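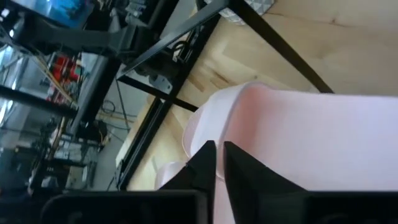
Figure 4. View from the wrist camera, with the gripper fingers near the rim of a pink container.

4. Setting Up the Wrist Camera and Teaching the First Grip

This section explains how to prepare the Skiltelitz wrist camera kit for work with open containers. Please finish Section 3 (Mounting the Gripper) before you begin. You need the arm, the two-finger gripper, the camera with its cable, the Edska control box, and one container with a plain rim.

In Figure 4 the two dark fingers point up from the bottom of the picture, and a narrow gap is between them. Your own view should show both finger tips in the same way. The background does not have to be the same as ours.

4.1 Before you start

1. Set the arm to Hold mode with the key switch on the control box.
2. Press the emergency stop one time and check that the status light changes to red. Release it again by turning the button to the right.
3. Clear the working area of tools and loose parts.
4. Put the container on the table, inside the reach of the arm. Do not put it at the farthest point of the reach.

CAUTION: Keep your hands outside the working area when the status light is green. The fingers can close with enough force to hurt you, also at low speed.

4.2 Adjusting the camera view

1. Connect the camera cable to port C on the Edska box. Push until you hear a click.
2. Open the Baltton panel on your computer and choose Wrist View.
3. Loosen the camera screw by a half turn. Do not take the screw out completely.
4. Tilt the camera until both finger tips are visible at the bottom of the view.
5. Tighten the screw by hand. Then use the small key from the bag for the last quarter turn.
6. Turn the wrist slowly by 90 degrees in each direction and watch the view. The fingers must stay in the same place on the screen. If they move, the camera is still loose and you must repeat from step 3.

Note: The view from the wrist is tilted when the wrist is tilted. A table which goes diagonally across the screen is normal. It is possible to rotate the view in the panel, but we do not recommend it during teaching, because the jog arrows will not rotate together with it.

Note: Leave a free loop in the camera cable near the wrist. If the cable is pulled tight in step 6, open the nearest clip and give it more length.

4.3 Light and color

The software finds the rim of a container by the difference between the rim and the surface behind it. Pale containers with a slightly glossy surface can be more difficult. In Figure 4, the inner surface is pale on the broad part and a deeper salmon pink in the curve beside the corner. This type of change inside one color can be taken for an edge.

1. In Wrist View, choose Edge Preview. A green line is drawn on all edges that the software has found.
2. Check that the line follows the rim and goes around the corner without a break.
3. If there is a second line inside the container, lower the Sensitivity value by 10 and look again.
4. If the line is broken, change the direction of the lamp before you change any other value.

Table boards with seams and grain can also give short lines. These are ignored when they do not join with the line of the rim. You do not need to cover the table.

4.4 Teaching the grip

1. Choose Teach, then New Grip. Give the grip a name without spaces.
2. Set the speed to 20 percent or less.
3. Open the fingers fully.
4. Move the arm with the jog arrows until the rim is in the gap between the fingers. A straight part of the rim is better than a corner.
5. Lower the fingers until the tips are below the rim. They must not touch the bottom of the container.
6. Press Close and wait for the short tone.
7. Lift by 2 centimeters and press Hold. Watch the container. If it slips or turns, lower it, open the fingers, and start again from step 4.
8. Press Save.

CAUTION: Use an empty container for teaching. A full container can bend at the rim and fall.

Note: The grip is saved together with the position of the camera. After any change of the camera screw, all saved grips must be taught again. We know that this takes time, and version 2 of the panel will let you move the old grips to a new camera position.

4.5 If something is not right

The view is black: check port C, then start the panel again.

The view is late: close other programs which use a camera. Use the short Foulkes cable from the box and not an extension.

Only one finger is visible: the camera is turned to the side. Repeat 4.2.

The fingers close beside the rim: the grip was taught with a different camera position. Delete it and repeat 4.4.

Continue with Section 5, Moving a Container Between Two Places.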